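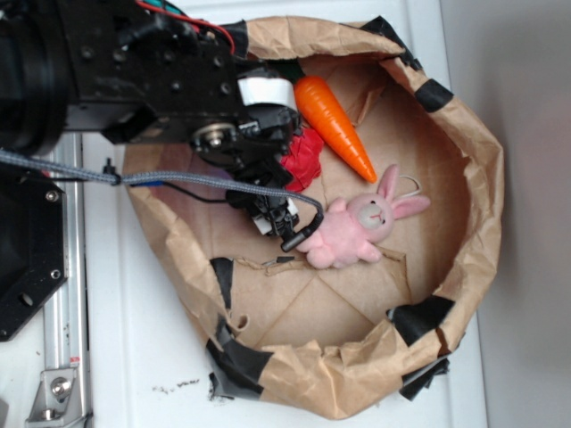
GRELLDEN, 2/1/21

The brown paper bag is the best toy box in the house, and I will argue this with anyone who has a wicker hamper and a label maker.

I came to it by accident, the way most people do. A big grocery bag was standing open on the kitchen table one evening, the floor was covered in small toys, and dinner was nearly ready. In they went. The next morning the bag was still there, so I rolled the top down a few turns to get at the bottom, and then a few more, and by the time I stopped I had a wide, low bowl with a thick soft rim. A plush bunny and a plastic carrot were lying in it as if they'd been served. It has been a bag house ever since.

The beauty of a rolled bag is that you can see right into it. A deep bin hides everything under the top layer, and a child who wants the thing at the bottom will empty the whole lot to reach it (so will I, to be fair). Roll the sides down and the floor of the bag comes up to meet you. A pink bunny on brown paper is impossible to miss. So is an orange carrot. Brown turns out to be a wonderful background for toys, much kinder than the bright plastic tubs that seem to swallow anything of the same color.

Rolling one properly takes a couple of minutes and a bit of patience. Open the bag all the way and push the bottom flat from the inside with your fist, right into the corners. Fold the top edge outward by the width of two fingers and go all the way around before you start the second turn. Don't pull. The corners will want to split on the first fold, so pinch each one and ease it over – it gets easier once the paper has softened. Keep going until the walls are about as high as your hand is long. If the rim looks lumpy, leave it. A lumpy rim holds better than a crisp one, and it is far nicer to lean your wrist on when you're rummaging.

Some people crumple the whole bag first. I was taught this trick at the toy swap at Zendthorpe, where every table had a row of bags on it and the oldest ones had gone as soft as cloth. You scrunch the paper into a ball, open it out, scrunch it again, and do that until it stops crackling. It makes a gentler bowl, with a floor that takes on little hills and hollows. Small things settle into them and stay put. The drawback is that a crumpled bag won't stand up tall again, so choose one you are ready to give over to toys for good.

Now, what goes in? Fewer things than you think! The first week I filled mine to the rim and it was just a bin again. These days I like a mix of one soft thing, one hard thing and something with no particular shape. A plush animal, a play vegetable, a scrap of anything red. It looks like nothing much, but put that bowl on a low table and see how long it lasts. The hard thing knocks and the soft thing doesn't. The carrot gets fed to the bunny, obviously, and then the bunny gets fed to somebody's sleeve.

Play food deserves a word of its own. I have a real weakness for plastic vegetables, and carrots most of all. A good one has ridges you can feel with a thumbnail and a proper taper from the broad end to the point, so that small hands work out which way to hold it. Wooden ones are handsome, but the plastic ones can go in the sink after a day in the yard, and the color stays fierce. My own favorite came out of a mixed box from Đoàn, the secondhand place two streets over from the Floserow bakery, where they sell play food by the scoop. I paid $2 for a scoop and went back for another in April.

Plush is harder to buy well. Look at the face first. Tiny dark eyes and a small pink nose on a pale face are all a bunny needs, and the plainer the face, the more moods it can have. Then the ears – long ones are handles, and they will be used as handles every day. Short stubby arms and legs wear better than long dangling ones, which get twisted at the seam. If there is a hanging loop at the top of the head, decide early what you want to do with it. I snip mine off for babies and leave them on for older kids, who like to hang things from doorknobs.

Bags do wear out. One of mine lasted 133 days of daily use, which I know only from pencil marks on the side, and it went at a bottom corner, as they all do. You can patch a corner with paper tape from the inside. When the second one goes, flatten the bag, cut it open along the seam and you have a big sheet of drawing paper, already soft, with fold lines that make very convincing roads.

A few small notes from a long year of this. Keep the bowl on a table or a shelf at child height; on the floor it gets sat in. A pale tabletop shows up anything that has gone over the side. Don't put anything damp in it, bath toys least of all. Swap the contents whenever the bowl has been ignored for a while, and put the old things away somewhere out of sight, in a second bag with its top left up and folded over. They come back as new toys a few weeks later. The carrot has come back four times at our house and has been greeted with a shout every time.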